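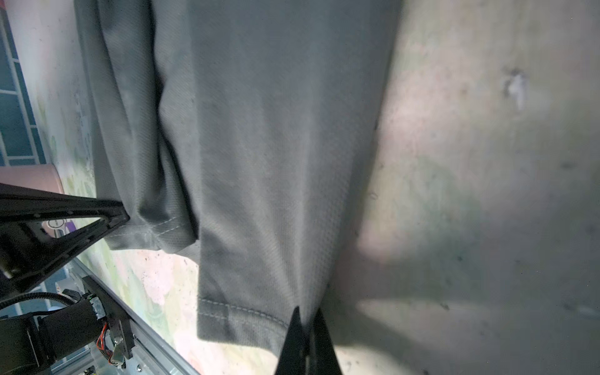

OPINION | WORK LIFE

The commute was the best part of my job

By Sanne Visser

For 7 years I rode the 102 bus from my street to the Coppens building, and for 7 years I complained about it to anyone who stood still. It was late, it smelled of other people's soup, and the heater had two settings, off and August. Then my employer told us we could work from home for good, and I bought a cake.

The cake lasted two days. The good mood held out until October.

I should say that I like working from home. I like my own coffee. I like that my shoes are by the door, where they have been resting for some time. What I miss is the forty minutes in between, when I belonged to no one. On the bus I wasn't late with the Nidari account yet, and I wasn't behind on the dishes yet either. I was a person looking at a canal.

Now my commute is a hallway. I have measured it in socks and it takes 7 seconds, with a slight delay if the cat is lying down. At one end I am a mother looking for a lunchbox lid. At the other I am a senior planner with views on freight. There is no stretch of carpet long enough to turn one into the other, and my colleagues have more than once been addressed in the lunchbox voice.

The people who sell software have noticed. Our office now pays for a thing called Skemell, which rings a small gong at five and asks me to rate my day by choosing a cloud. I have 224 unread messages from it. The first suggested I take a "fake commute" by walking once around the block before logging on.

I tried that for a week. On Monday it rained. On Tuesday my neighbor asked if I had been locked out, and on Wednesday he asked again, with more concern. You can't take a fake commute on a street where people know you. The whole point of the bus was that everybody on it was also pretending to be alone.
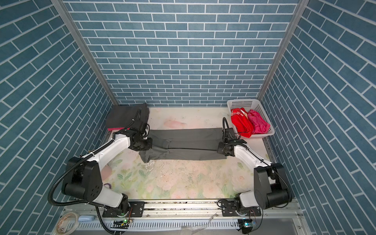
Two robot arms at work over a floral mat, between blue brick-patterned walls.

My manager says I should enjoy the hours I have won back, and he has done the math, as he does with everything. It comes to nearly 2000 hours over my years on the bus. He asked what I might have done with them. I suppose he meant Spanish. I know perfectly well what I would have done with them, because I am doing it now: answering his email at ten past seven.

That is my quarrel with the whole arrangement. The time didn't come back to me. It went into the general pot and work ate it, the way work eats anything left out on the counter. A bus, for all its soup, had a door that closed, and the signal died under the Serkeck bridge every single morning. I have never had a boundary as firm as that bridge.

So I have made a modest proposal at my own kitchen table. Two mornings a week I ride the 102 to the end of the line, get off, buy a bad roll, and ride it home again to start work. My husband thinks this is a waste of a ticket. The driver, who remembers me, thinks I have lost my job and is being very kind about it.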